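3.2 Equipment planning and purchase order

The budget for the sorting cell was prepared in two stages. In the first stage, no hardware was bought. The Warkel workshop modeled the planned bench in simulation and used the model to decide which arm, gripper and trays should be priced. Requests for quotation were sent to two suppliers, Zitar and Nyamweya, only after the layout had been settled.

The simulated bench carries a mixed set of blocks, slabs and boxes of different sizes (Figure 2). Reach was the main concern at this stage, as a longer arm would have moved the purchase into a higher price band and required a heavier table. Items were therefore placed both close to the gripper and well away from it.

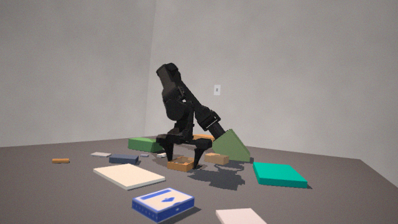

Figure 2. Simulated bench used for equipment planning, with the arm, an orange open-topped tray and mixed test items.

A total of 158 layouts were run before the specification was fixed. The results favored a single arm with a two-finger gripper. A second arm was considered and removed from the plan - the gain in coverage did not justify the added cost of mounting, cabling and safety review.

Trays, test items and spare finger pads were grouped under one consumables line, set at roughly 2,000 dollars for the first year. Service visits were budgeted separately, as the two quotations treated them differently: Zitar included them in the purchase price, while Nyamweya charged for each visit. Delivery to the Pulunby site is planned for July, and the installation cost given in Section 4 assumes that the existing power supply can be used without changes.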